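The one-box rule, and why I'm not sold on it

Every few months someone online works out a new way to clear a dining table. The latest one doing the rounds says you take one cardboard box, put in everything that has washed up on the table, close the subject and deal with it later. Flornwood Home ran it in their newsletter in March with the headline "5 minutes to a clear table". I've had the same table for years and I have never cleared it in five minutes.

Still, I tried it. I could have bought the folding Londeo crate they were pushing, but I had a carton with the flaps already torn off, so I used that. The oranges stayed in their basket. They live on the table, and I'm not going to be told that fruit is clutter. The deer night lamp has no business in a dining room, so that was an easy one, and a jar with a yellow lid was next in line.
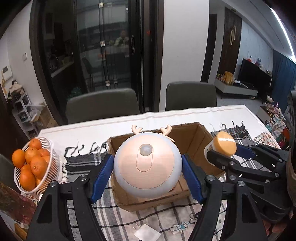 How do you decide what goes in the box?
Anything that has a proper home in another room goes in, and anything you use at the table every day stays out.

Fine on paper. My trouble is with the middle lot, the things that don't have a home anywhere. The method tells you to give each one a "decision date". Mine was 16th April, and I can report that I made no decisions on it. I moved the box to the chair, then to the floor.

The other trouble is mixing. Once a box is open on a table it becomes a bin, a fruit bowl and a filing tray at once, and a slice of grapefruit ends up in the same place as a little round lid or tin.
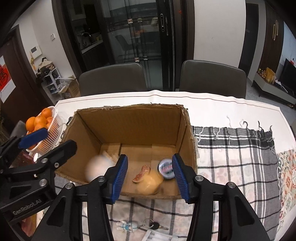 Food should never go in, whatever the newsletter says about sorting it afterwards. Juice and cardboard don't get along, and neither do juice and paper. I'd also leave the cloths alone until last. I have a plaid one over a white one, plus a flowery thing at the end, and dragging a box across all that fringe just bunches it up.

Would I do it again? Maybe for the lamp. For the rest I'd sooner make 2 trips down the hall with my arms full and be finished with it.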